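How to Set Up a Two-Arm Cell for Wire Sorting

Use these rules before any run where two arms share one table. They cover layout, water near the arms, and stopping.

Start with the trays. Set them side by side in the middle of the table, where both grippers can reach. Put the mixed wire in front of them in one pile, and check that the arms can open fully without touching a wall.

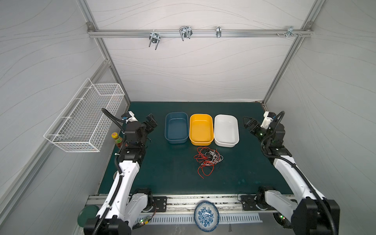

Penholm, September

Keep cable conduits clear of the joints. Move each arm by hand through its full reach and watch for snags. Then run the first cycle at 20 percent speed. If it finishes cleanly, go up to 70 percent, and no higher while a person is at the table.

Only one arm may be over a tray at a time. Set this in the controller. On a Clirkik controller the setting is under Shared Zones, page 41 of the manual.

When a tray holds water, keep the level shallow. Lower the gripper slowly so that the fingertips are the only part that can get wet. Keep bare wire ends away from anything powered. Dry the fingers before the arm goes back to a dry tray.

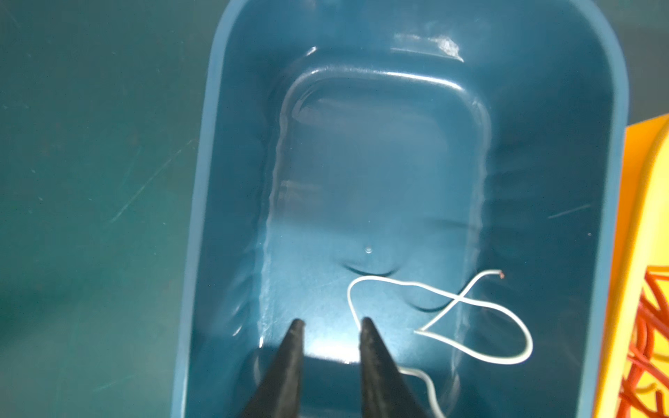

Can I reach in to free a stuck wire if the arm has paused?

Only after you press the stop button and the drives are off. A paused arm still has power and can restart. Wait 2 seconds after the drive light goes out, then reach in. Write the stop in the cell log and reset from outside the cell.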